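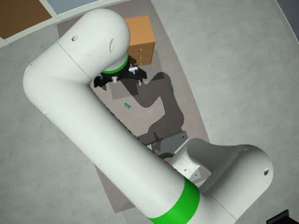 My drawer setup in sim, seen from up high, gripper parked over the rug.

lirnetti_dan
Posted 23 August 2025

OK so I finally have something worth asking about! I've been teleoperating a simulated arm to collect demos for a little drawer task (open the top drawer, pick up a green thing, put it in, close it) and I'm at 54 episodes as of this morning. The policy I trained on them goes to the drawer pretty nicely, then it kind of drifts around looking for the green pieces like somebody hunting for their keys. Loss looks fine. Rollouts are 7 good ones out of 54 tries, same number of tries as demos so I could compare start for start.

My question is whether I should just keep grinding out more demos of the same thing or mess with the setup. I start every episode from the same arm pose and I only shuffle the green objects a little. Cabinet never moves. I can do maybe 14 decent episodes in an evening before I get sloppy, so I'd like to spend those evenings well.

pralinebolt
Same start pose every time is your problem, I'd bet money on it. The policy sees one path to the drawer and memorizes it, and then the second it's a hair off that path it has no clue. Jitter the start, and jitter it more than feels comfortable.

Also that's a big shadow on the rug. Are you randomizing the light at all? I had one that learned to follow the arm's shadow (took me a week to figure out, I was so mad).

Inese Kazlauskienė
I'd disagree a little with praline. He says it reaches the drawer fine and falls apart at the pick, so the start pose isn't where it's hurting. I'd look at the demos themselves. When you go for the green piece, do you hover and think? Everybody hovers. If half your frames are the arm hanging there while you line things up on the screen, the model learns to hang there too. Trim the pauses or redo those episodes.

lirnetti_dan
Ugh. Yes. I hover SO much. I went back and watched some and there's a long stretch in nearly every one where I'm rotating the view trying to tell how deep the piece is. I also have a table version of the same task, and I hover even more on that one.

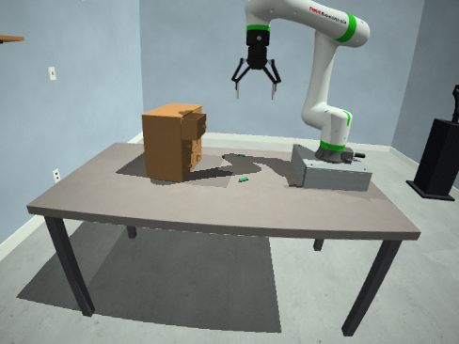 Table version, top drawer partly open, gripper up high and empty.

pralinebolt
Oh nice, I like this one better. Can you record from that angle too? You can see the opening of the drawer from there. In the first one the arm is right in front of the cabinet and the gripper covers part of the bottom drawer, so if that's the only view your policy gets, good luck to it.

lirnetti_dan
Right now the policy only gets the high view, plus joint positions. I was planning on a wrist camera in December when I have time off, but maybe I should move that up.

Inese Kazlauskienė
Move it up. One fixed view and no wrist view for a small flat piece is asking a lot. And please don't mix the rug demos and the table demos into one pile until each works alone. I did that on a Praris project, 954 episodes from two setups with different base heights, and spent ages untangling it.

grerport_al
Gonna be the grump here. Mixing is good! Variety is the whole point. If you train them separately you get two brittle policies where you could have had one okay one. Label them by setup and throw them all in.

Inese Kazlauskienė
With thousands of episodes, sure. With 54 he'd be adding noise to something that already can't pick.

grerport_al
Fair, I missed that it was only 54. I'd still keep both sets saved with proper labels so he can try it later.

pralinebolt
And I still say jitter the start pose, it costs you nothing.

lirnetti_dan
OK, plan for this week: wrist cam first, then redo the rug episodes with shorter pauses and a random start (happy, praline?). Table stuff goes in its own folder for now. Does anybody have a script for trimming the frames where the arm barely moves? Mine keeps eating the moment the fingers close, so I'm clearly doing it wrong.

Inese Kazlauskienė
Check the gripper command along with the joint speed, and only cut if both are still. I'll dig mine out tonight and post it.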